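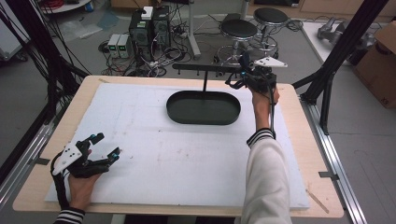

Vaporizador de roupa Stallance

Marca: Lomham
Vendido e enviado por: Plutside
Disponibilidade: em stock, loja e armazém
Ficha revista a 30 de março de 2023

Vaporizador de mão, vertical, para roupa já vestível mas amarrotada. Camisas, vestidos, cortinas leves, forros. Não substitui o ferro em colarinhos e vincos de calça, isso fica já dito. Para tudo o resto despacha, e não é preciso montar a tábua.

O que vem na caixa

Corpo do vaporizador com cabo fixo
Depósito de água amovível, 200 ml
Escova de cerdas macias, de encaixe
Pinça de vincos
Copo de enchimento
Luva de proteção (só uma, serve nas duas mãos)
Manual em português e espanhol

Características

Depósito: 200 ml
Autonomia com depósito cheio: 18 minutos no vapor baixo, menos no alto
Dois níveis de vapor
Botão com trava, para não estar sempre a carregar
Placa frontal metálica, aquece – cuidado com os dedos
Desliga sozinho se ficar parado
Funciona só na vertical ou pouco inclinado. Deitado cospe água.
Cores: cinzento-claro, verde-seco

Tecidos

Algodão: nível alto, escova posta, puxar a bainha com a outra mão. Linho: alto também, e paciência, o linho grosso pede duas passagens e às vezes nem assim. Viscose: nível baixo, pelo avesso. Seda: baixo, sem encostar a placa, experimentar antes numa zona que não se veja. Lã: baixo, a uns dedos de distância, e deixar arejar antes de voltar ao armário. Veludo só por trás. Camurça, couro, tecidos encerados e plastificados – não usar.

Poliéster varia muito de peça para peça, ler a etiqueta. Se tiver o símbolo do ferro com o vapor cortado, não arriscar.

Modo de usar

Encher até à marca, nunca acima. Encaixar o depósito até ouvir o clique. Ligar à tomada, esperar pela luz fixa. Os primeiros jatos trazem sempre gotas, apontar para o lava-loiça ou para um pano velho. Depois começar de cima para baixo, devagar, com a peça pendurada. Bolsos vazios. Botões apertados, pelo menos o de cima. Deixar a roupa pendurada até secar antes de vestir, senão amarrota outra vez nas costas e nos cotovelos.
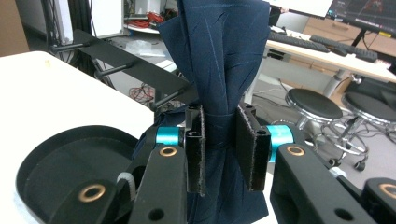
Tecidos escuros pedem mais atenção à mão que segura do que ao vapor. O pano deve ficar esticado sem ser repuxado, de preferência seguro pela bainha. Apertado a meio, como o azul-marinho da foto, faz cintura e abre em pregas soltas por cima e por baixo, e nessas pregas o vapor entra mal. Os vincos finos e claros, em diagonal, como os que se vêem na parte de cima, são os que mais se notam em azul e em preto: nível baixo, passagem lenta, seguir o vinco e não atravesá-lo. Se ficar brilho, passou perto demais. Repetir pelo avesso.

Água e calcário

Água da torneira serve onde for macia. Em zonas de água dura usar desmineralizada ou misturar metade-metade. Nada de água perfumada, amaciador ou vinagre dentro do depósito, entope o bico e a garantia não cobre. Esvaziar sempre no fim. Limpeza do bico com escova de dentes velha, aparelho frio e desligado da ficha.

Problemas mais comuns

Não sai vapor: depósito mal encaixado, quase sempre.
Pinga: cheio demais, inclinado demais ou ainda a aquecer.
Faz barulho ao ligar: é a bomba, normal nos primeiros segundos. Se continuar, ver se há água.
Manchas brancas na roupa: calcario. Limpar o bico e trocar de água.

Acessórios à parte

Depósito grande, 400 ml, compatível com o mesmo encaixe. Fica mais pesado no pulso, recomendado sobretudo para cortinas. Escova de cerdas rijas para casacos. Cabide reforçado com gancho de porta. Ref. 107 para o conjunto dos três, as peças soltas pedem-se ao balcão.

Entregas e trocas

Encomendas Plutside seguem por transportadora ou levantam-se no balcão Palamarchuk, entrada pelas traseiras. Trocas com caixa e talão. Aparelhos já usados só se aceitam com avaria, com o depósito vazio por favor. Escovas e luvas abertas não têm troca.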